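Chapter 7
Showing Instead of Telling: Teaching by Teleoperation

What you'll need from earlier chapters: the bit on joint angles and tool tips (Chapter 3), and the section on delays (Chapter 6). If you skipped the delays, go back and read them, I'll wait!

I learned to tie my shoes from my aunt, who sat behind me on the stairs, put her hands over mine and did the whole thing with my fingers in between. She must have done it a dozen times before I took over. She never once said "now form a loop of suitable size", and I doubt I'd have understood her if she had. Most of this chapter is about doing something similar with machines. We take a person who is good at a job, let them do the job through the robot's own arms, keep a record of everything that went by, and then see how much of it the robot can pick up from the record.

I'm going to use stitching as my main example all the way through. I know that's a cruel choice for a first go (Rory Forsyth, who read the draft, wrote "why not stacking cups??" in the margin, and he has a point), but stitching has nearly every difficulty you will meet anywhere else. The material is soft and moves when you touch it. The tool is thin, curved and easy to drop. The thread has a mind of its own. And there are two arms, which have to pass things between them and keep out of each other's way while they do it.

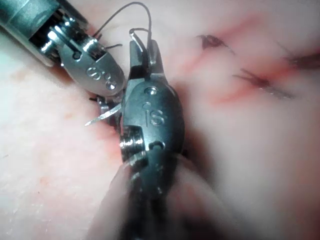
7.1 Two ways of showing

There are two common ways to show a robot a task, and I'd like you to have both in your head before we go on.

The first is to take hold of the arm and move it. You switch the motors into a floppy state where they carry the arm's weight but don't fight you, and you drag the tool through the job. People call this kinaesthetic teaching, or hand guiding if they're in a hurry. It's lovely for big simple motions like wiping a table or putting a box on a shelf, and a new person can get the hang of it before their tea goes cold. The robot's joint sensors write down where everything went, and those numbers come from the very arm that will have to repeat the motion, so nothing needs translating.

The second is to sit somewhere else and drive the arm by remote control. You hold a pair of handles, or a pair of small copies of the arms, and the real arms follow. That's teleoperation, and I'll write "teleop" from here on to save us all some ink. It takes longer to learn and the kit costs more, but your hands and body stay out of the robot's view, and you only get to see what the cameras give you. That second part sounds like a nuisance. I've come to think of it as the best thing about the method, and we'll get to why in 7.3.

For stitching, hand guiding is close to hopeless. Try it in your head. You have two arms to hold, each with a tiny wrist on the end that bends in ways your own grip doesn't, and you'd be leaning right over the work. I did try it, years ago, on a bench arm called Paltwood that we had in the teaching lab, with a darning needle and a bit of foam. I managed one stitch in an afternoon, and it was a horrible stitch.

7.2 What one stitch is made of

Before you show anybody anything you need to know what you're showing. So let's slow down and look at a single stitch as a string of smaller jobs. My list goes like this: pick up the needle, turn it to a useful angle in the jaws, bring the point to the right spot, push it through along its own curve, take hold of it on the far side, pull the thread through, tie, trim. You might cut it up differently. Ok-hee Geum, who taught me most of what I know about this, joins the turning and the placing together and insists they're one motion in a skilled hand. I've watched her do it and I believe her, but I keep them apart when I teach, as beginners nearly always get the angle wrong first and the place wrong second.

Notice how different these small jobs are from each other. Bringing the point to the right spot is a free motion through air, and if you're a hair slow, so what. Pushing through is all contact, with the tissue pulling back at you. The handover is a timing problem, and for a moment both arms have hold of the same stiff bit of metal, so any disagreement between them has to come out somewhere. Tying is mostly about the thread and hardly about the needle at all.
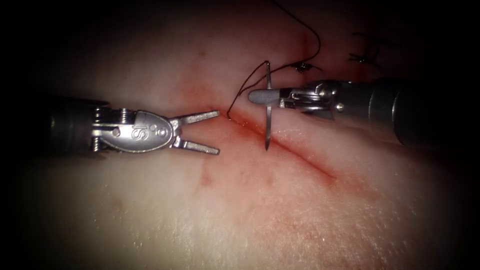 Fig. 7.2 Needle driver (right) with the needle held nearly upright, point down over the upper lip of the wound. The grasper's jaws are open and empty.

I'd like you to spend a while with Fig. 7.2, and in particular with the grasper on the left. At that instant it isn't holding a thing. If you were writing a program by hand, you might be tempted to park that arm and forget it until its turn came round. A good demonstrator rarely does this. The idle hand gets ready, with the jaws open and facing the place where the needle is going to matter. When a learning method is given lots of recordings like that, it has a chance to pick up the getting ready along with everything else, and you never had to think of it as a rule. I find that quite exciting, still!

There's a less cheerful side to it. The method will pick up your bad habits just as happily. If you always pause to scratch your nose before the handover, your robot will learn to pause before the handover. A-yeong Seok once trained a stitching model on her own recordings and found the left arm giving a little wiggle at the end of each pull. She went back through the recordings and there it was, her own wiggle, every time. She'd had no idea.

7.3 Seeing what the robot sees

Now for the thing I promised. In teleop you work from the cameras, and so will the robot later on. Suppose you cheat, and peer round the screen at the real work while you drive. You'll do a nicer job, and your recordings will be worse for it, as you'll be making choices based on things the robot's pictures don't contain. It can copy your motion but it can't see your reasons.

So the rule in our lab is screens only. Soon-im Kong put a curtain up between the handles and the bench, and the grumbling lasted until the first set of models came back.

What the screens should show is a bigger question. One fixed view of the whole working area gives you the layout, where each arm is and how far apart they are. Small cameras near the wrists give you the fine business at the tips. I want both, and I'd want both even if I had to give up something else to pay for them.

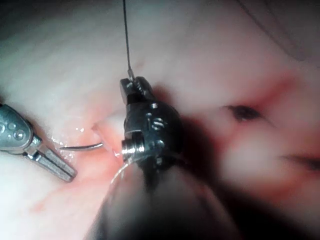 Thread is the part of stitching I find hardest to teach, and I don't think I'm alone. A needle is stiff, so once you know where one end is and which way it's lying you can work out the rest. Thread won't do you that favour. Part of it will be behind a tool, part of it will be the same colour as whatever's behind it, and its shape a moment from now depends on pulls you can't see. Look at the close view just before this paragraph: the strand going up from the middle tool's jaws is dark and easy to follow, apart from the short stretch right at the jaws where the light catches it and it looks pale. Lower down, a strand crossing the wrist housing is so faint you could read past it. If you were hoping to track the thread by picking out dark pixels, you'd lose it in exactly the place where you most want to know how it's being held. We'll come back to this in 7.6, where I compare tracking the thread outright with letting the model make of the pictures what it can.

7.4 How many showings is enough?

Everybody asks me this and I always disappoint them. It depends on how much the task changes from one go to the next. For the exercises in this chapter I'm going to have you work with a set called Lanilero, which we put together for teaching. It has 600 recordings of single stitches made by 11 people, some very good and some (me) middling. You won't use all of it at once. In the first exercise you'll train on a small handful from one person, and the result will be stiff and rather sweet, fine when the needle starts where that person liked it and lost when it doesn't. Then you'll add more people and watch what changes.

Do pay attention to the failed goes. Our first instinct was to throw out every recording with a fumble in it, and Eun-seong Ra talked us out of it. A recording in which somebody grabs for the needle, misses, backs off and tries again has something in it that no perfect run ever has, namely what to do after a miss. We keep those and label them. What we do throw out is the recordings where the person gave up halfway, or where the link to the arms stuttered so badly that the handles and the tools were telling two different stories.

7.5 Before you sit down at the handles

A few practical notes, in no special order, for those of you with access to a rig. (If you haven't got one, the simulator that comes with the book, Hyun, will do for everything up to 7.8.)

Warm up first. Do a few stitches with the recorder off, then switch it on.

Set the motion scaling and leave it alone for the whole session. With scaling at 6 to 1, your hand moves six times as far as the tool tip, and changing it halfway makes the handle data a misery to line up.

Use the clutch whenever your wrists get twisted up. Beginners hang on and contort themselves, and you can see it in the recordings as a sort of creeping tiredness.

Write down which hand did what. You'll think you'll remember. I have a folder from one March in which I can't say for certain whether the left and right channels are swapped, and I've been meaning to sort it out ever since.

Stop when you're bored. Bored people make quick, samey recordings, and the robot ends up knowing one version of the job terribly well.

Right, that's enough to get going with. In the next section we'll open a single Lanilero recording and go through what's stored in it, channel by channel, starting with the handles and working our way out to the tips of the tools.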